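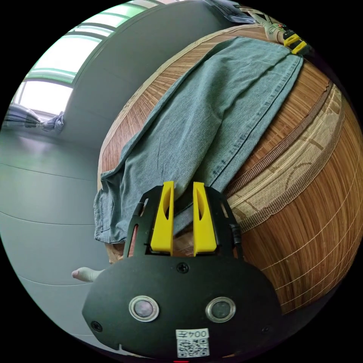 Spent the morning of 7 June 2025 at the Hokstead open day, mostly to get my hands on the Nirero, which is the hand-held gripper Smits has been pushing for labs that want to teach robots laundry and other fiddly home stuff. You hold it, you do the job, it records. Later a robot with the same fingers has a go at it. I've been looking at these for our own small workshop so went in with a list. The job on my table was jeans. Light blue denim, folded lengthwise on a round woven rattan mat, two yellow fingers on my side and another set coming in from the far side in a gloved hand. Denim is a mean choice for a demo and I give them credit for it. Waistband bunches up, seams are thick, the leg isn't. If a gripper is going to slip it'll slip there.

Short version: good tool, heavy on the wrist, software behind the hardware. Would buy one pair, would not buy a fleet yet. Longer version follows, typed on the bus, sorry.

What you get

Pair price on the day was $3175. Single unit on its own $877 but without the dock, the case or the software seat, so don't get excited. Warranty is 24 months on the body, none on the fingers, which they treat as a wear part. Fair enough, only I'd have liked a spare set in the box. There isn't one.

Body is matte black, rounded, fairly chunky. Two round lens windows side by side on the front with silver rims. Fingers sit up in an open black bracket with slots cut in it. Bright yellow, dead easy to spot against cloth, and the colour is apparently on purpose so the software can find them. Believable. Every unit has a little white label with a number and a QR code, plus a left or right mark. Mine was 004, left. Scan the code at the start of a session so the recordings go to the right hand. Skip that and your lefts and rights end up swapped in the files, as a group before us found out the slow way.

One complaint about the label. The left/right mark is a single 左 or 右. Fine if you read it. I don't, and had to ask twice. Put an L on it. Or a coloured dot, I don't care.

How the session ran

Groups of six, short safety talk, then straight to a table. Liked that. I've been to demos where you stand behind a rope and watch a video of the thing you came to see. Hokstead let us do it ourselves and get it wrong.

Order was jeans first, then towels, then a free go at whatever was on the shelf. Gloves were handed out, I wore mine for the first bit only. They make the trigger feel vague.

Working with a partner across the table is harder than it sounds. You both reach for the same corner. You both let go. We ended up calling it out loud, "mine, yours, lift", which felt daft for a minute and then worked very well. The staff said talk as much as you want, no audio is kept. I'd want that in writing before I had my own people using it, but good to hear.

Grip on denim: solid. Single layer of leg, no trouble. Waistband took two tries, the fingers don't open quite wide enough for the thick bit with the button and pockets, so you come in at an angle and pinch half of it. Once it had hold it did not slip. Laying the leg out flat again was the slow part. The tips are good at picking up and not much good at smoothing. I kept wanting to use the back of my hand and we'd been told not to, since the robot hasn't got one.

Comfort

Here's my main gripe. Weight sits forward. For the first few folds you don't notice. By the end of the jeans my wrist knew all about it, and I've got reasonably big hands. A person with small hands is going to hate it after an hour. A strap would help. A shorter body would help more. Smits say a lighter version is coming in July, no price yet, and I've learned not to review things that are coming.

The trigger itself is lovely though. Smooth all the way, no click, and the fingers follow it with no lag I could feel. They stay parallel as they close too, so you can judge where the pinch will land. Cheaper ones I've tried close like scissors and spit the cloth out.

Cable. There's a thin black one up the side of the bracket. It never caught on anything while I had it but I was being careful. I would not trust a bored student to be careful. Bit of tape or a clip, please.

Towels

Much easier than jeans, and the part I'd show to anyone who's never tried one of these. We used a folded gray-blue towel, frayed a bit along the top, up against the wood-grain surface. The fingers went for that edge and you could look right through the gap between them at the cloth, which makes lining up very natural. The one next to me at this stage, in a yellow top and face mask, had a small black hand-held piece with a yellow clip-looking bit on top, held up off to the side.

Thin cloth is where the slots in the fingers earn their keep, I think. The towel sort of bulges into them and stays put. Didn't get to try anything slippery. Asked about a silk scarf and was told "next time", so read into that what you like.

Light was strong from the window side and I wondered if it would mess with the cameras. Staff said it's alright as long as you don't point straight at the glass. Playback looked OK to me. Very curved, everything bends at the sides, takes a minute to get used to. Straight walls look like the inside of a barrel. 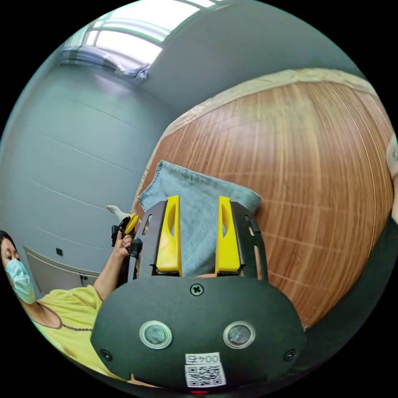 Software

Weak spot. The recorder is fine, press, work, press, done. Small red light at the bottom of the body. But the review screen is slow, and deleting a bad take needs three menus when it should need one button. You will have a lot of bad takes. I had a lot of bad takes.

Export worked first go. No idea how it behaves with a full day of recordings, ours was tiny. Manual is thin and the chapter on calibration just says to see the website. The website says to see the manual. I did point this out and they wrote it down.

Compared with the Grusel

Only other one I know well is the Grusel, which we've had on loan. Grusel is lighter and nicer to hold. Softer fingers, good on T-shirts, hopeless on denim. Its software is miles ahead. The Nirero grips better and the view from the lenses is much wider, so you see your partner's hand coming in from the other side. For two-person folding that matters a lot and I'd take the Nirero. For one person at a desk doing small stuff, the Grusel, easily.

The open day itself

Worth the trip. Free, decent parking, coffee ran out early. Book ahead, the walk-ins in front of me got turned away. Wear sleeves that stay where you put them. Ask for the towel table if your wrists are dodgy, and ask to see playback before you leave, they dont offer it unless you do.

Score

Grip 9. Comfort 5. Software 4. Value, hmm, 7 for the pair and less for the single. I've asked Smits for a two-week trial and will add a note once it's been through our lot.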